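Narham stationer gives pencil leads a place on the middle shelf

Local News | Shops and Trade

Mechanical pencil users of Narham, long forced to crouch, may now stand up. Viklund, the stationery shop on the corner below the bus station, has moved its lead refills from the bottom of the back wall to a middle shelf among the notebooks, and has spent much of April getting them to stay there.

The change was announced with a handwritten card in the window reading LEADS HAVE MOVED, which a passing plumber is said to have taken personally.

"People were asking," said Solveig Westerberg, who took over the shop from her uncle and still answers to his name on the phone. "Not a lot of people. But the ones who wanted leads really wanted them, and they were tired of getting down on the floor next to the laminating pouches."

The old arrangement had its defenders. For years the refills sat in a biscuit tin, sorted by whoever had last dropped it. Regular customers knew to tip the tin toward the window and stir. Ragnvald Boström, a retired surveyor who has bought his leads at Viklund since before the shop had a card reader, described the system as "perfectly good if you had the afternoon."

Under the new one, the leads are grouped by thickness and then by grade. The 0.5 packs in HB, which is what most people mean when they say they need leads and can't remember which, stay in their cardboard counter box. The 0.7 tubes in 2B, softer and darker, go next door in a clear stand and are kept together by color. Anything that doesn't fit this plan goes in a drawer under the register, where Westerberg says it can think about what it has done.

Getting there took 5 evenings, a good deal longer than the one she had set aside. The first was lost to the shelf itself, which turned out to have been hung for ring binders and left enough headroom over the leads for a small dog. It came down and went back up several slots lower. The second evening was lost to the discovery that small upright tubes on a smooth board will all lie down if one of them does.

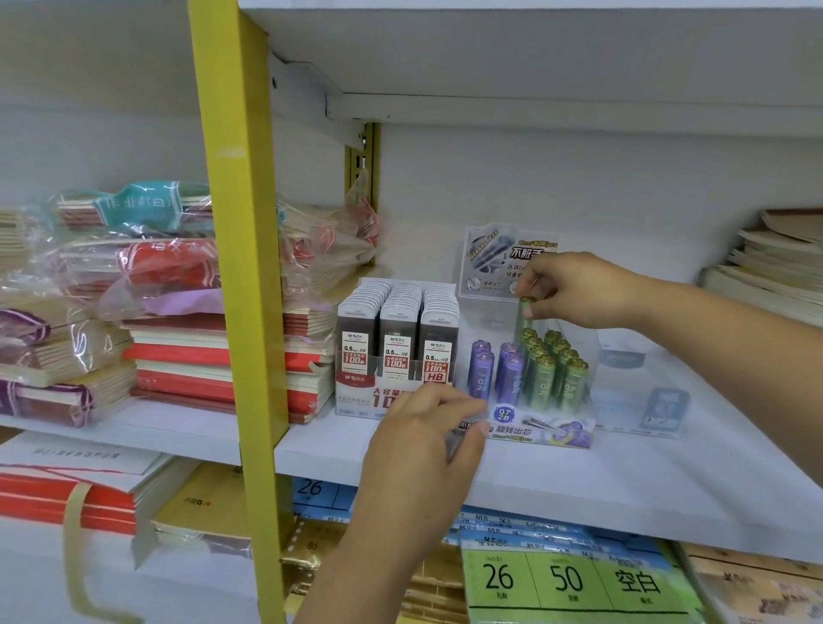
Bendik Kristiansen, who works afternoons at the shop and has the steadier hands, was given the job of straightening up. He has developed opinions. A tube should go in from above, he says, and never be pushed from the front, and the stand should be held with the other hand the whole time. Customers are free to ignore this and do.

"They pull one out of the middle," he said. "There's a whole row in front. I don't know what they think is wrong with the front ones."

Westerberg believes it is the same instinct that sends people to the back of the cooler for milk. Leads do not go sour, but she has decided not to put up a sign saying so. There are already 3 signs on that side of the shop, and one of them asks customers to read the other two.

The move has drawn attention from outside the regular clientele. Ruben Maes, who teaches technical drawing at the Plulcombe evening school, now sends his students down before the first class with a list. He asks for HB for layout and 2B for anything he is going to have to see from the other side of the room. In past terms, he said, half the group would arrive with the wrong thickness and spend the first hour feeding 0.7 leads into 0.5 pencils, "with great patience and no success."

This term's group of 26 came in over a single lunch hour. Westerberg sold out of one grade before two o'clock and had to open the drawer under the register, with mixed results. One student left with a compass.

Not everyone has come around. Ivar Sjögren, who runs the framing shop across the street and sharpens his pencils with a knife, has walked over twice to look at the display and has bought nothing either time. He regards the mechanical pencil as a fad. He was willing to say that the shelf was level, which he had checked.

There is also the matter of the erasers. They held the middle shelf until this spring and have been moved up to the top, where they are out of reach of the children who made up most of the trade. Sales have dipped. On the other hand, Kristiansen points out, the number of erasers found with a bite taken out of them has dipped as well, and he considers the two figures related. Westerberg plans to bring them down again before school starts, and has not said what will go up in their place. The highlighters are thought to be nervous.

Behind all this is a plain bit of shopkeeping. Refills cost little and take up almost no room, and a customer who comes in for leads every couple of months tends to remember something else on the way to the counter. When the leads were on the floor, some of those customers had quietly begun ordering them by mail. Westerberg would like them back. She has also started keeping a pencil of each thickness on a string by the register so that people can try a grade on the back of an old receipt before paying for it. The first string lasted a morning. The replacement is fishing line.

She visited the trade hall at Tollwood last month to look at a rotating rack that would have held every size and grade in the shop, plus the erasers. It was handsome, she said, and it squeaked. She came home with a box of shelf labels and a headache.

The labels go on next week, beginning with the leads. Kristiansen has asked that they be printed. Boström, consulted at the counter while waiting for his change, said he would miss the tin, and wanted to know whether it was for sale. It isn't. The shop is keeping paper clips in it.

Viklund opens at nine in the morning and closes at five, or a little after if someone is still choosing.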